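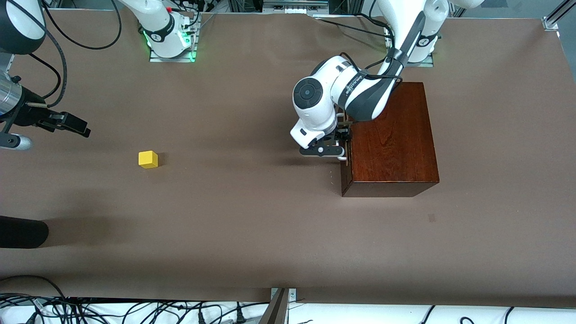
I've been thinking about small boxes for most of February, which is a strange thing to admit in print. It started when my aunt's apartment had to be emptied and I came home with a carload of things that had no place to go: spare keys, foreign coins, game pieces from games long gone, a little yellow cube that may have belonged to a puzzle or a toddler. All of it went straight into the kitchen drawer, and then the drawer wouldn't open.

So I called Lorna Cabanatuan, who runs a two-room shop called Tarigan and sells almost nothing but boxes. Wooden ones mostly, plenty of them dark and reddish brown, the color of strong tea. She has 300 in the shop and says she could tell you where each one came from (I tested her on 2 and gave up, she was enjoying it too much).

Her advice was simple. Clear a table completely, and she means completely - no mail, no mug, no phone. Put one box on it. Then bring out the small stuff one thing at a time and decide if it earns a spot inside. I'd always done it the other way, dumping the drawer out in a heap and losing heart by lunchtime!

I gave it a go on my big brown dining table, and I have to say there's something lovely about one tiny object on all that bare surface. You really look at it. The coins went to my nephew. The keys got tried in every lock in the house, and one of them opened the garden shed, so hooray for that. The cube stayed, for no reason I can defend.

Larasati Krishnan, my neighbor and a far tidier person than I am, thinks I let too much through. She sets a kitchen timer for 60 minutes and whatever hasn't found a home when it rings goes in the donation bag. I tried it once and spent the last ten minutes in a kind of panic, clutching a thimble.

A few things I'd pass along if you're tempted. Go for a box with a matte finish if you'll handle it a lot, as fingerprints drive me up the wall. Measure the shelf first (I did not). And buy one box, fill it, live with it a while before you go back for another.

I've been back to Tarigan twice already. The second box is for buttons, and the drawer opens fine now if you lift it a little on the left.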